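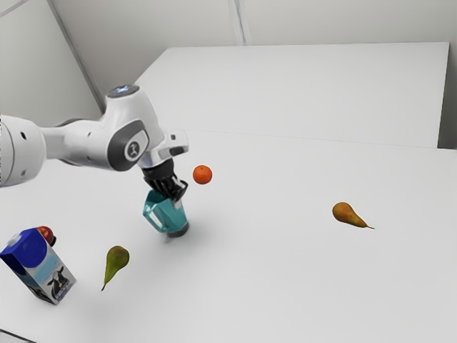
Prise du pichet par le haut, vue de simulation.

Accueil | Atelier | Cuisine | Entretien | Réglages | Contact

Bras de table et pince à deux doigts : réglage et entretien courant

Les notes qui suivent concernent un bras articulé monté à gauche d'un plan de travail blanc, équipé d'une pince à deux doigts et employé pour manipuler de la vaisselle légère et des fruits. Le banc est installé dans l'atelier de Nakpan. Chaque modification de trajectoire passe d'abord par la simulation, puis par le banc à vitesse réduite.

Avant toute intervention

Mettre le bras en position de repos, enclencher l'arrêt d'urgence, couper l'alimentation au coffret. Attendre 5 minutes avant d'ouvrir un capot. L'anneau lumineux du coude ne vaut pas consignation : il peut s'éteindre alors que le coffret reste sous tension. Soutenir l'avant-bras avec une cale en mousse si un frein d'axe doit être desserré.

Nettoyage des segments

Chiffon microfibre légèrement humide, eau tiède, une goutte de liquide vaisselle. Essuyer dans le sens de la longueur, sécher aussitôt. Pas d'alcool sur les capots clairs, qui se ternissent, ni d'éponge abrasive. Les jonctions entre deux segments retiennent la farine et le sucre ; les reprendre au pinceau souple, bras hors tension. Ne jamais souffler à l'air comprimé vers un joint d'axe : la poussière entre et ne ressort pas.

Doigts de pince

Le dépôt gras est la première cause de glissement. Dégraisser les faces de contact à l'alcool isopropylique, laisser sécher, puis passer le doigt ganté : la surface doit accrocher légèrement. Si elle reste lisse, changer les patins par paire. Un patin neuf en face d'un patin usé décale l'objet à la fermeture, et le décalage se retrouve à la pose.

Contrôler le parallélisme avec une feuille de papier à dessin pincée à mi-hauteur puis au bout des doigts. La résistance à la traction doit être la même aux deux endroits. Dans le cas contraire, desserrer les vis de fixation d'un quart de tour, fermer la pince à faible effort sur une cale rectifiée, resserrer en croix.

Bride d'outil

Démonter la pince tous les 3000 cycles. Essuyer les deux portées de la bride avec un chiffon non pelucheux. Une miette coincée entre les deux faces suffit à incliner l'outil, et l'erreur augmente avec la longueur des doigts. Remonter le pion de centrage en premier, approcher toutes les vis à la main, serrer ensuite au couple indiqué par la notice du bras. Tracer un trait de peinture à cheval sur chaque tête de vis — un trait rompu se repère de loin.

Point outil

À refaire après chaque démontage. Fixer une pointe sur la table, amener le bout des doigts dessus selon quatre orientations bien différentes, enregistrer, lire l'écart résiduel. Au-dessus d'un demi-millimètre, recommencer. Si l'écart persiste, revoir la bride avant de toucher aux paramètres.

Réglage pour un pichet en plastique

Prise par le haut, doigts de part et d'autre du bord, anse laissée libre. Trois points à vérifier :

Effort de serrage. Commencer bas et monter par petits pas. La bonne valeur est celle qui retient le pichet vide sans ovaliser le bord, augmentée d'une marge pour les accélérations. Un plastique mince se déforme avant de glisser, il faut donc regarder le bord pendant l'essai et pas seulement la mesure de courant.

Orientation. Le bec et l'anse modifient la largeur utile. Choisir un couple de points opposés en dehors de l'un et de l'autre, noter l'angle sur la fiche.

Hauteur de levée. Rester près de la table pour les premiers essais. Quelques centimètres suffisent à détecter un basculement, et une chute de cette hauteur n'abîme ni le pichet ni le plateau.

Ne pas régler avec de l'eau. Pour simuler une charge, utiliser du riz en sachet fermé, calé au fond.

Fruits et emballages

Une poire ne se saisit pas comme un pichet : la pince doit fermer sur la partie large, à vitesse lente, avec une course limitée par logiciel. Prévoir une trajectoire distincte selon que le fruit est debout ou couché. Les oranges roulent au moindre contact excentré ; centrer la prise avant de descendre. Pour une brique de lait, serrer les faces latérales et éviter la zone du bouchon.

Garder libre le volume balayé par le coude. On surveille la pince par habitude, et c'est souvent l'avant-bras qui accroche un objet haut posé près du socle.

Contrôle en simulation

Avant de transférer une trajectoire, vérifier les points suivants dans la scène :

— origine de la table identique à celle du banc ;
— modèle de pince à jour, patins compris ;
— masse et centre de gravité de chaque objet renseignés ;
— formes de collision actives sur tous les objets ;
— gravité active, et pose de départ stable.

Un objet suspendu sans appui ou dressé sur sa partie étroite mérite un contrôle de ces deux dernières lignes. Laisser tourner la scène quelques secondes sans commander le bras, puis relever les positions. Le coefficient de frottement par défaut est presque toujours trop favorable. Yaneth Marulanda, qui tient les fiches du banc, l'abaisse jusqu'à retrouver le glissement mesuré avec des patins usés et garde cette valeur pour toutes les prises.

Périodicité

Chaque jour d'utilisation : essuyage des doigts, contrôle visuel du câble, essai de l'arrêt d'urgence.
Tous les 28 jours : parallélisme, traits de peinture, nettoyage des jonctions.
Tous les 3000 cycles : dépose de la pince, portées de bride, point outil.
Tous les 4000 cycles : remplacement des patins, même sans usure apparente.

En juillet, quand l'atelier chauffe, refaire le point outil en début d'après-midi si la machine a été réglée le matin à froid.

Défauts courants

L'objet tourne pendant la levée : prise trop loin du centre de gravité, ou patins gras.
La pince signale une prise à vide : seuil de détection trop haut pour un plastique souple.
La pose est décalée toujours du même côté : doigts non parallèles ou point outil faux.
La pose est décalée au hasard : vis de bride, puis fixation du socle.
Le bras s'arrête en descente : charge déclarée inexacte. Peser la pince avec ses patins et corriger la valeur.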